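**Shallow box or deep box for snack packets?**

**gindside99:** I keep single-serve crackers and biscuits in whatever carton comes into the house. Right now that's a shallow one with handle holes. Is a deep bin better?

**Durnia_K:** Deep. You fit more and the shelf looks neater.

**sitthichai3:** Disagree. In a deep bin the bottom layer goes stale. I found crackers from December in mine last week. Shallow, packets on edge, labels up.

**Durnia_K:** Then empty it once a month. A shallow box wastes shelf height.

**gindside99:** My shelf is low anyway - a deep one might not clear it. Sorting on the table tonight. 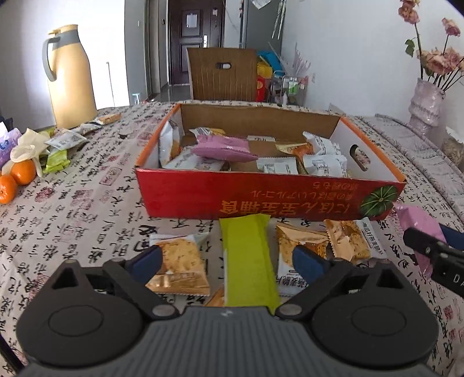
**vellilberg:** Do you put the long packets in first or last?

**sitthichai3:** First, flat along the back wall. Square ones go in front of them.

**Durnia_K:** I still say deep, but that order works in either.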